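Does 271 out of 600 mean anything for hand-held gripper demos?

Posted by drilen_fan, June 8, 2020

I've been reading the Mirholm write-up on teaching an arm by having people do the task with hand-held grippers. They recorded 600 demos of putting small parts into a divided organizer box, then threw out all but 271 before training. The headline success rate is on the trained policy only. Am I wrong to be suspicious?

Dauda

Be suspicious. If you drop more than half your data by hand, the filter is part of the method and should be written down. Ask them for the rule. "Poor quality" isn't a rule. My own setup is much the same, one gripper in each hand and a clear box with compartments on a small table:
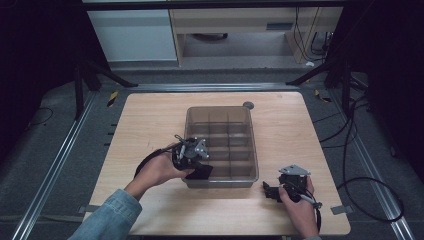
Things I would check before believing the number

Were the test trials run with the box in the same spot as in training? I count 50 trials in their table, all from one day. Also, who did the demos? With 4 operators you may be learning one careful person's habits and calling it general.

And clear plastic is hard on depth sensing. They don't mention it once.

Dremo

I think you're both being a bit harsh, everyone filters. But yeah, no baseline on the full set is weird. I wrote to them and got no reply so far.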